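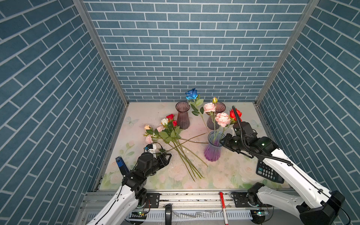
Flower arranging with two arms: frequently asked questions

What is Plolix?
Plolix is our method for teaching a pair of robot arms to handle long, thin objects that get in the way of each other. It was developed at Ikenham by Kulap Panyasiri and Chaiwat Meesuk. The task we report is arranging artificial roses in glass vases.

Why flowers?
A stem is narrow, it bends, and it often lies across other stems. The gripper must choose one and leave the neighbors in peace. Glass is also difficult for the cameras, so the task tests 2 weak points of our older method, Chornovol, at the same time.

How was the policy trained?
We used nearly 4,000 demonstrations, all recorded by teleoperation on the same kind of station. The policy receives the fixed view together with the wrist views and predicts short sequences of joint positions for both arms.
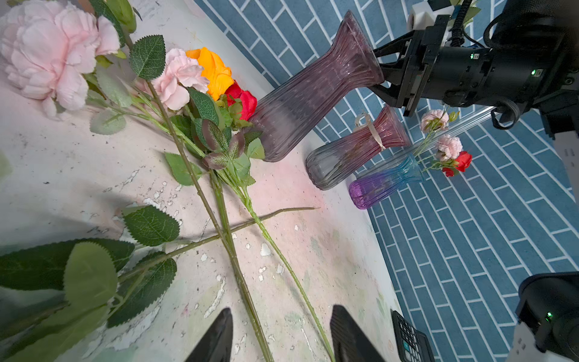

Wrist view: the other arm's gripper at the mouth of the tall ribbed vase, which lies on its side.

Does the policy know which stem belongs to which flower?
Not directly. We do not give any labels for stems. In our tests it mostly learned to follow the stem down from the bloom, but it still makes mistakes where two stems cross near their ends.

Do I need the wrist cameras?
We recommend them. Without them the policy could still move to the correct area, but it closed the fingers too early - this was the most common failure in our comparison. 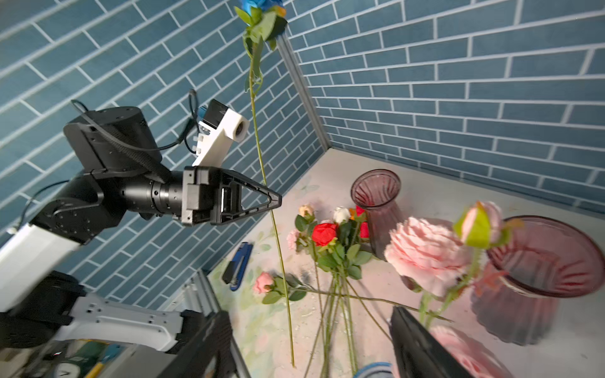 Wrist view: the long stem of the blue rose, close to the finger tip of the left arm.

Does it work with real flowers?
We have not tested this. Real stems are wet and break more easily, and we expect that new demonstrations will be necessary.

Can I get the data?
The first part was shared in February under the name Londex. The second part will follow after we finish checking it.

Last updated 3/12/25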